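How to Get a Good Ankle Jerk (Even When You Think There Isn't One)

By Ingeborg Tanner
Updated 31 Dec 2024

I have been teaching the reflex evening at Oakley for long enough to know which one makes people sigh. Everybody likes the knee. The knee is showy and forgiving, and you can be fairly sloppy with the hammer and still get a nice kick out of it. The ankle is another story, and most winters I get a small pile of messages from students who have written "absent" in the notes and then had a supervisor walk in and find it on the first tap. Please don't feel bad about that! It happened to me too, more than once, and in front of a patient's whole family.

The ankle jerk mostly tests the S1 root and the tibial nerve. You tap the Achilles tendon, the calf muscle gets a quick stretch, and the foot pushes down. There isn't much more theory than that, and nearly all of the trouble comes from how the person is lying and how you are holding the foot.

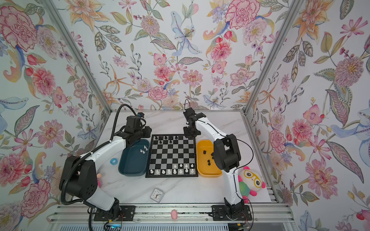
A chessboard on a white marble-patterned table, with flowered walls.

What you'll need

A reflex hammer with some weight in the head. I use a Kisico with a long handle and I'm fond of it, but any long, slightly heavy one will do. The little triangular ones make you hit harder to get the same stretch, and hitting harder makes people brace. You'll also want a couch or bed, socks off, and trouser legs loose enough to see the calf.

Getting the leg ready

Start with the person on their back. Bend the knee a little and let the whole leg fall outward, so the inside of the ankle is facing the ceiling. If the hip is stiff, don't force it. You can cross the ankle over the other shin, or ask them to kneel on a chair with their feet hanging off the edge (lovely position, by the way, and much underused, though obviously no good for someone unsteady).

Now take the ball of the foot in your free hand and bring it up gently until it's close to a right angle with the shin. You want a light stretch on the tendon. Too slack and nothing happens when you tap. Too tight and the calf can't show you anything. I tell my students to hold the foot the way they'd hold a full cup they were passing across a table.

Wiggle the foot a bit. If it moves freely, good. If it feels as if it's helping you, the person hasn't let go yet, so chat with them for a moment. Ask about lunch.

The tap

Find the tendon with your thumb before you go anywhere near it with the hammer. It sits just above the heel and feels like a thick cord. Hold the hammer near the end of the handle, loosely, and let it swing from the wrist under its own weight. One tap, then let the hammer bounce away. Don't press it in at the end.

Watch the calf as well as the foot, and pay attention to your own hand too. A small reflex is often easier to feel through your fingers as a little push than it is to see.

Do one side, then the other straight away, with the legs arranged the same way and the same amount of swing. A difference between the two sides usually tells you more than how brisk either of them is. 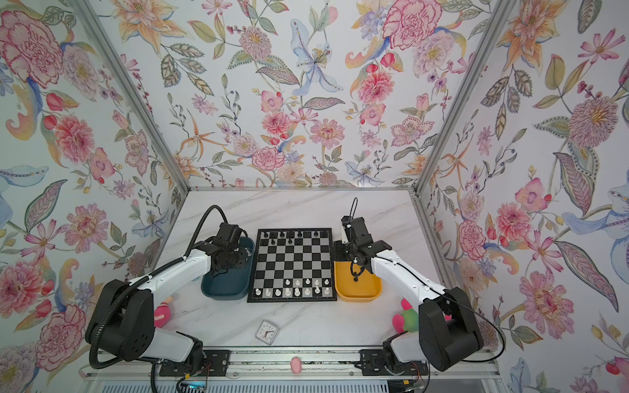 REFLEXES: WHEN NOTHING HAPPENS

Before you write it down as absent, go back and check the angle of the foot. Then try again up to three times, with a short rest between, moving the hammer a finger's width up or down the tendon.

Still nothing? Ask the person to hook their fingers together and pull hard, and tap just as they start pulling. The timing matters a great deal here. If they've been straining away for ages while you line up your swing, the boost has mostly faded. Clenching the teeth works for people with sore hands. If the reflex only turns up this way, write "present with reinforcement," which is a perfectly good finding.

Remember that ankle jerks often get quieter with age, and plenty of healthy older people have none on either side. Losing one on one side only, or having it go along with numbness or trouble standing on tiptoe, deserves a proper conversation with whoever is in charge of the patient's care.

Our next practice evening is in January, room 1313, and we have 13 places. Bring your own hammer if you have one, and please wear socks that come off easily.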